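9th January

Sprouting bench, batch 4. Finally got the Haltiris beans out of the cupboard and I'm so pleased with them, beautiful even colour and hardly a split one in the bag. Weighed out 400 g on the kitchen scale, picked over twice. Two small stones, a bit of stalk, that was it! The Potgieter lot before Christmas was half rubbish by comparison.

Trying the orange bowl for soaking this time, with the rest of the mung beans kept in the faceted jar so I can top up as I go. The ridged chopstick is my new favourite stirrer, the notches give you something to hold onto with damp fingers.

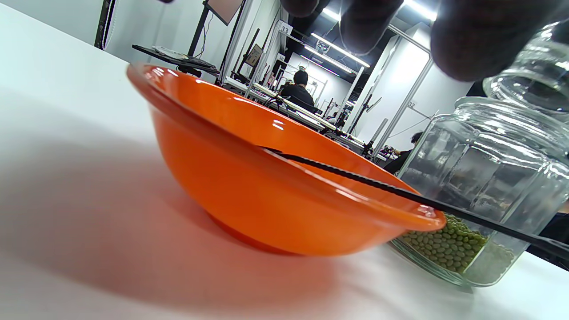

Plan is a 5 hour soak at room temp, then rinse and split between 2 trays, one with the Bivow cloth and one bare. Last batch under cloth came up lovely and straight but smelled a bit swampy by day 4, so rinse morning AND night, no skipping.

To do: wash the jar lid properly (knob collects gunk), relabel the trays, ask Fotadance if they still want a tub for their lunch in February. Could try adzukis next, colour should be fantastic.

Tap water was quite warm out of the cold side again. Check before rinsing.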